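Home Browse Issues About Contact

4. Laundry as a test of household readiness

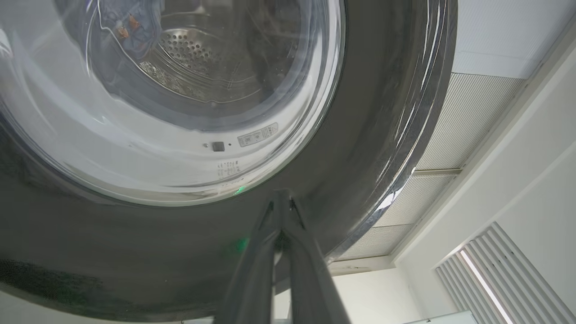
Figure 3. Wrist view of the gripper at the front-loading washer, with blue fabric visible in the drum.

Of all the chores we took on, laundry was the one our visitors asked after most, and we understand why – everybody has some, and everybody would gladly hand it over. The Clatov arm made 915 attempts at the washer, and the part that gave us the most trouble was the door. Glare on the curved glass (Figure 3) is hard on depth estimates, and a glossy dark panel is hardly kinder. Cherkaoui, who ran the Ullex trials before joining us, had warned us to expect this, and she was right. We allowed 20 seconds for each approach and gave up on 37 attempts for safety. Pulling out a single garment is, we feel, within reach today. Emptying a full drum without a person standing by is still some way off, and we return to it in Section 5.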